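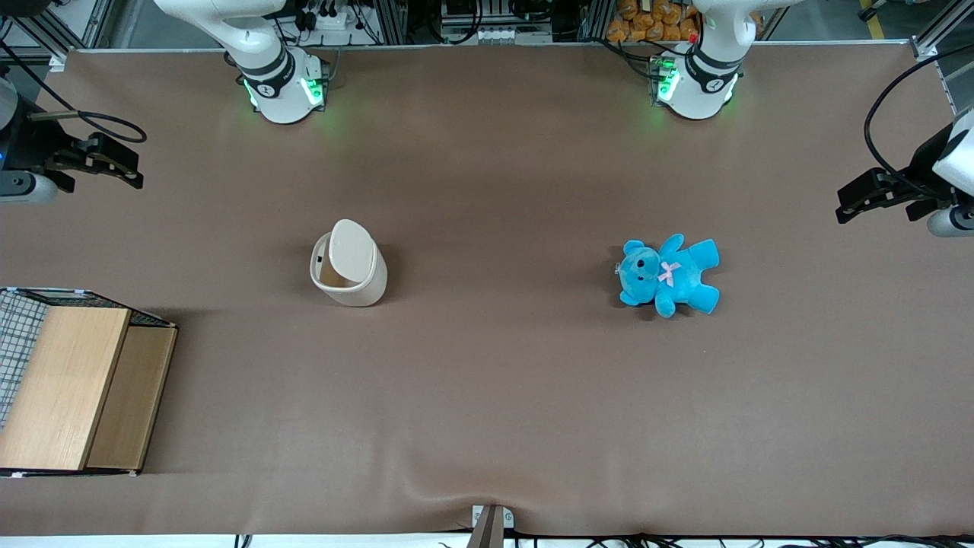 Marmalade, then. I said in the last newsletter that I'd have a go at it this winter and quite a few of you wrote in to tell me I was mad (hello, Waqas Virk, your email was longer than the newsletter). Well, the oranges aren't in the shops until January, so I've spent the week practising on clementines left over from Christmas, and I've got three jars to show for it.

The first batch was soup. Lovely soup, mind you, we had it on ice cream! I'd taken it off the heat far too early, mostly out of fear, and it ran straight off the spoon. Salma Shawky told me to put a saucer in the freezer and drop a bit on it, then push it with a finger. If it wrinkles, it's ready. I must have read that in more than 100 recipes and skipped over it every time.

The second batch wrinkled beautifully, only I'd cut the peel as thick as chips and my jaw was tired by the end of one slice of toast. Slice it thin, thinner than you think, and soak it overnight with the pips tied up in a bit of muslin. An old hanky will do if it's clean.

I'd love to know how the rest of you do yours. Dark or pale? Whisky in it or not? Hanane Alaoui puts cardamom in hers and I'm very tempted. If you've got a recipe from your mum or your gran, send it over and I'll print a few in the next issue, with your name on unless you'd like it left off.

Also, I'm out of jars. If you've any with lids that still fit, please hang on to them for me and I'll come round and fetch them. Pickled onion ones are no good, I've tried, the smell never leaves the lid.

30 Dec 2018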